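Week 4: Queues, and why yours is the slow one

Reading for this week: the Worell chapter on waiting lines, first half. The second half has the proofs. You are welcome to them.

## Where we left off

Last week we said that a queue needs three facts before you can say anything useful about it: how often people arrive, how long each one takes to serve, and how many servers there are. Several of you handed in a fourth fact, which was how annoyed the people were. We will get to that, but it doesn't go in the formula.

Notation for the rest of the term:

- **λ** (lambda) is the arrival rate, in customers per hour
- **μ** (mu) is the service rate, in customers per hour, per server
- **ρ** (rho) is λ divided by μ, for one server. Call it how busy the server is.

If you write your p's and your ρ's the same way, I will mark whichever one I think you meant, and I am not a generous reader after 9 p.m.

## The busy server problem

Most people's instinct is that a clerk who is busy 95 percent of the time is a well-run clerk. Most managers' instinct is the same, with a slide to go with it.

For a single server with random arrivals and random service times (the M/M/1 queue, if you want to sound like the textbook), the average number of customers in the system is

**L = ρ / (1 − ρ)**

Put in a few values:

| ρ | L |
|------|------|
| 0.50 | 1 |
| 0.80 | 4 |
| 0.90 | 9 |
| 0.95 | 19 |
| 0.99 | 99 |

Going from half busy to 80 percent busy costs you three extra people standing around. Going from 95 to 99 costs you eighty. The clerk at 99 percent looks terrific on a report and has a line out the door and past the bakery.

At ρ = 1 the formula divides by zero, and so, in its way, does the post office.

## Worked case: the Tuvumdale permit counter

The Tuvumdale permit office has 2 windows. For years each window had its own line. Residents picked one, watched the other move faster, and switched, at which point the first one moved faster. The town then hired a firm called Oosthuizen to study the matter, and Oosthuizen recommended a rope.

The rope made one line feeding both windows. Average wait went down, and complaints went *up* for the first month. Discuss.

Points to have ready for discussion:

1. With separate lines, a window can sit idle while people wait at the other one. With a shared line it can't, unless somebody is daydreaming.
2. A single line is longer to look at. It also moves faster, but you have to be in it to find that out.
3. Nobody can cut in a single line without everyone seeing. This turns out to matter to people a great deal more than minutes do.

## Waiting is not the same as time

The models treat a minute as a minute. Customers do not. Ten minutes walking to a baggage claim is exercise; ten minutes standing at one is an outrage. This is why mirrors get put next to elevators, and why your dentist subscribes to so many magazines about boats.
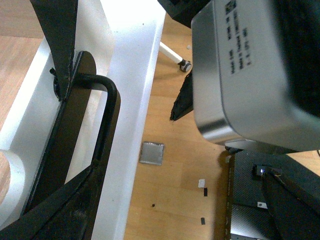
A wait with a stated length also feels shorter than one without. Telling people "twelve minutes" and taking eleven makes you a hero. Telling them "any moment now" and taking four makes you a liar. Phone lines have learned half of this lesson, and they play you the flute.

## Little's Law

One line, and you should be able to write it in your sleep:

**L = λW**

Average number in the system equals arrival rate times average time in the system. It holds for nearly any queue that isn't growing forever. If a café gets 300 customers over a ten-hour day and each stays half an hour, the average number inside is 15. If the café has 12 chairs, you now know something about the café.

## Homework, due Wednesday

Orkus, a repair shop, takes in 152 items a week and each spends two weeks in the shop on average.

- How many items are in the shop at a typical moment?
- The owner says there are "maybe a hundred." What might explain the gap? Give two possibilities, at least one of them polite.
- Stand in a real line before class and write down λ, μ and the number of servers. The line for my office hours does not count, as it has never had enough data.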